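Teleop notes from the Nondari bench, September 2019. Splitting this over a few posts.

Two arms, one operator. You hold a pair of leader handles and the arms copy your hands. Every run gets recorded and the policy trains on the recordings. We have 154 usable runs on the current task.

The task is sorting groceries into and around a shopping basket. It sounds easy until you have to do it through grippers with no sense of touch.

First thing I learned: slow down. My early runs were jerky, and the trained policy was jerky in the same places. It copies your bad habits too.

Second thing: don't pause to think in the middle of a run. If you stop for two seconds over an object, the robot learns to stop there. Plan the whole run before you press record.

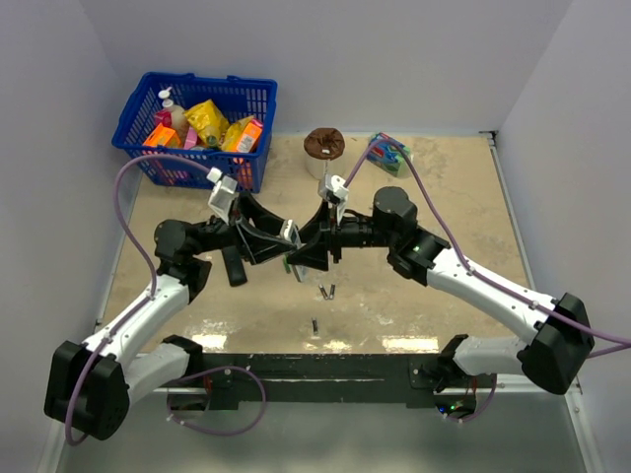
Handing things from one gripper to the other is the hardest part. You have to close the second gripper fully before you open the first. I threw out 7 runs in a row in July for letting go early.

Juice cartons are fine. Chip bags are bad. They crinkle and shift, and the grip point you picked is gone by the time you lift.

Move the objects between runs. I left the basket in one spot for the first 50 and the policy reached for that spot even after we slid the basket over. Had to redo most of them.

Someone asked about replay. Yes, we can play a recorded run back on the arms with Jonel, our logging tool. Good for checking the timing. Bad for anything that rolls.

The Fultotham group is collecting on the same task with their own operators. Target between us is 3,000 runs. We'll merge the sets in the Sengar format once both sides agree on how to label a failed grasp.

Their label for a dropped item is "partial." Ours is "fail." Still arguing about that one.

Next up is the same task with the basket on the other side of the table. Will post numbers when there are some.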